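**Gripper bruises soft fruit after pad change – what am I missing?**

*posted 13th June by nerkmont_nights*

We run one small pick-and-place cell at Nerkmont, a Dasex two-jaw gripper on an arm older than my truck. I put new finger pads on it and now anything softer than a potato comes off worse for the meeting. Force is set to 24 on the pendant, same as before. I've re-zeroed it 2 times. The blue cover on the housing has torn at one end too, and I'd like to know if that matters or if it's just ugly.
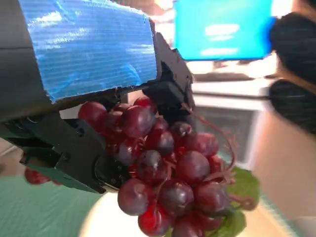 *Dark red grapes in the jaws, torn end of the blue cover over the right one.*

Plate is at the taught height. The manual spends 16 pages on mounting bolts and one sentence on grip force – "adjust as required." Thanks, manual.

**walczak_fan**

Turn the force down.

**lorkville_maint**

Well, yes, but find out why first. New pads are usually thicker than the worn ones, so the jaws meet the fruit sooner and your old close position is now a squeeze. Teach the close position again with the new pads on, then start at force 16 and creep up until it just holds.

As for the cover, trim the ragged end back and tape it down before a flap gets between jaw and fruit. Ours did that, and we spent a whole shift blaming the encoder.

Also check parameter 123 if your controller has it. On ours it's closing speed, and it goes back to default after a re-zero without mentioning it to anyone.

**walczak_fan**

So, turn the force down.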